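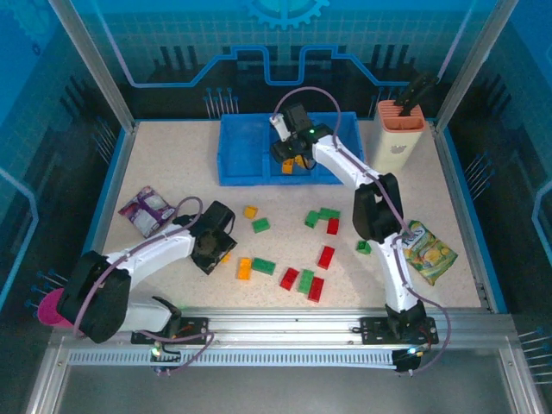 Rondero sorting is a method for teaching two-armed robots to tidy mixed objects into a divided container by colour. It was developed by Jin-sol Hwang and colleagues at the Korberg laboratory, and takes its name from the software in which it was first written. The usual test uses toy building bricks, which are cheap, brightly coloured and surprisingly awkward to pick up when they lie side by side.

Method

A person first guides both arms through the task, and these recorded runs are used to train a single control program. The original set held 868 runs. Earlier systems, among them Chae, gave each arm its own program and a fixed half of the table. Rondero lets either arm reach for any brick, and the program learns from the recordings which arm should go first — a lovely simplification, as it removes the need for a separate planner.

Each movement is chosen in short chunks, so the robot can change its mind partway through a reach if a brick rolls or tips. Colour is never named in the code. The link between a brick and its compartment is picked up entirely from the runs.

Clutter

The most striking part of the work concerns things that do not belong to the task. Snack packets, cups and kitchen items are left on or near the table during training, and the arms learn to work past them. Bricks of several colours are strewn between them, some standing upright and some touching.

Results

In the first trials, held in March, the robot cleared the table in 70 per cent of attempts. Most failures came from pairs of touching bricks, where the gripper closed on both. Adding 27 recordings of such pairs cut these errors sharply, a remarkable return for so little extra teaching.

A later version, Evura, extends the method to 3 containers and is slower but drops fewer bricks.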